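Lykkegaard Community Hall Association
Minutes of the September general meeting

The meeting opened at 7:05 p.m. in the main room. Jytte Overgaard chaired. Attendance was taken at the door and the sheet is filed with these minutes. Apologies were received from two members of the garden group.

1. Minutes of the last meeting

Approved with one correction. Under "Parking," the gravel was to be ordered from Madden, and the minutes had given the name of the company that quoted in the spring. The correction was made by hand on the signed copy.

2. Matters arising

The lock on the side door has been replaced. Six keys were cut. Two are with the Colilside choir, one is with the playgroup, one is with the chair, and two are in the key box. Groups that still have an old key can throw it out.

The neighbor on the north side has asked again about the hedge. It was trimmed in early summer and he feels the back half was left too high. The chair walked the line with him and agreed that it was. It will be cut down to the level of the fence before the leaves drop.

No reply yet from the township on the request for a second streetlight at the end of the drive. To be carried over.

3. Money

The balance in the general account stood at $3,093 at the end of the month. Hall rentals were slightly up on last year, mostly from birthday parties. The electric bill was higher than planned, and there was a short discussion of whether the water heater is being left on between bookings. A note will go up beside the switch.

The insurance renewal has come in with no change in the premium. Members asked whether the cover includes the new shed. It does not at present. The chair will ask for a price to add it.

4. Heating in the main room

This took up the largest part of the evening. The two wall units at the stage end are old and one of them cuts out. Madden came to look at them and offered two choices: repair the bad unit with used parts, or replace both. A repair would carry a 90-day guarantee on the parts. Replacement would mean closing the main room for three working days.

Several members spoke for the repair. The hall has other costs coming, and the good unit may last for years. Others pointed out that the bad unit was repaired two winters ago and that the winter lunches cannot be run in a cold room. The playgroup said they could move to the small room for three days if they had enough notice – a month would be best.

A show of hands favored getting a written price for replacement before deciding. The repair offer will be kept open if Madden agrees. The item comes back at the next meeting.

5. Chairs and tables

The hall owns 140 stacking chairs. At the last check, 86 were in good condition, and the rest had torn seats, loose legs, or missing feet. It was agreed to fix what can be fixed and to get rid of the ones with bent frames. New rubber feet can be ordered in bulk. A workday will be set for this and posted on the board. Members with a cordless drill are asked to bring it.

The long folding tables are fine except for one with a broken catch. It has been marked with red tape and should stay in the storeroom. It was used at the Tondthorpe supper anyway, and it folded at one end during the coffee. No one was hurt. The table will now be locked in the shed.

6. Fall clothing swap

The swap will run along the same lines as last year. Doors open at 10 a.m. and close at 2 p.m. Drop-off is the evening before, between 5 and 7 p.m. Clothes should be clean and on hangers if possible. Shoes are to be tied in pairs. No bedding or pillows this time, as we were left with nine bags of it.

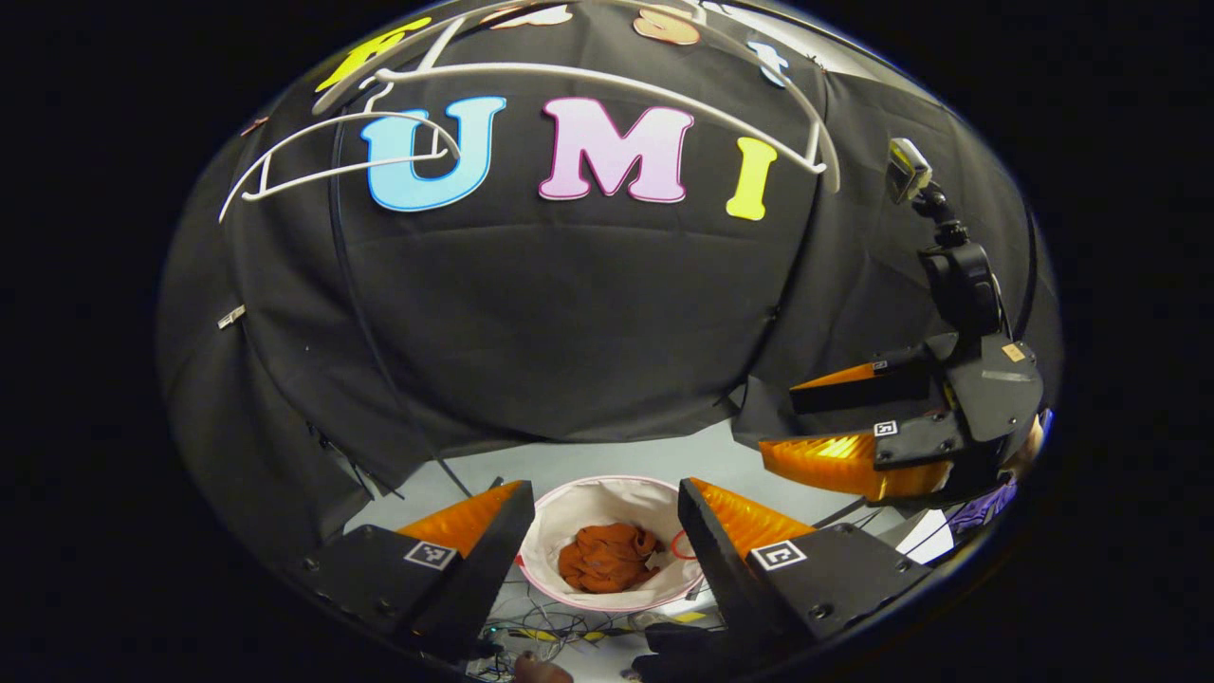
Admission stays at two dollars, children free. The Colilside choir offered to run the coffee table and keep the takings toward their sheet music, and this was accepted. Leftover clothes go to the Tondthorpe thrift store, which will send its van at 3 p.m. The store has asked that children's sizes be bagged separately.

There was a question about a limit on how much one person may take. Last year a few people arrived early and left with very full bags. After some discussion it was agreed not to set a limit for the whole day, but to ask for no more than ten items each in the first hour. Winter coats will be kept on their own rack near the door – one per person until noon.

7. Kitchen

The dishwasher is leaving grit on the glasses. The filter needs to be cleaned after each large event, and this will be added to the closing checklist. The list itself has grown to two pages and should be cut back to one. Jytte Overgaard will bring a draft.

The large coffee urn from the cupboard over the sink has been missing since the summer. Any group that has borrowed it is asked to bring it back.

8. Other business

A member asked whether dogs are allowed in the small room during the knitting evening. They are, on a leash, but not in the kitchen.

The sign at the road is faded. One member has offered to repaint it if the hall pays for the paint. Agreed. Same colors as before.

9. Next meeting

Same time, in the small room. Items for the agenda should reach the chair one week ahead.

The meeting closed at 8:50 p.m.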